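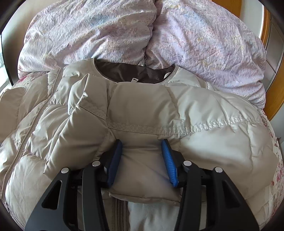
Search this site Search
Print this page | E-mail this page

Home Gripper Build, Handout 5: Soft Things
Instructor: Ottilie Strebel

By now your two-finger gripper opens, closes, and has probably pinched you. Blocks and mugs are behind us. Cloth is where confidence goes to die.

Linkage first. Both fingers should reach the middle together. If one gets there early, look for a tight pivot before you rewrite any code. Harvey Girard rewrote his code for most of May. It was a pivot.

Pads. Ridges help on woven fabric. On slick shells they mostly help you feel prepared. Wipe them down, then try again.

Puffy garments. Squeezing the fat part of a quilted panel gets you a handful of air. Go for a seam, a hem, or a fold. Close slowly, stop, then lift -- all three at once is how Kendra lost a servo horn.

For Thursday: 10 lifts on one garment of your choice, at least 2 from a seam. Log the misses too. A sheet with no misses will be read with great interest.

Bench keys are with Vernon Sawatzky until 5.

2 comments | 84 shares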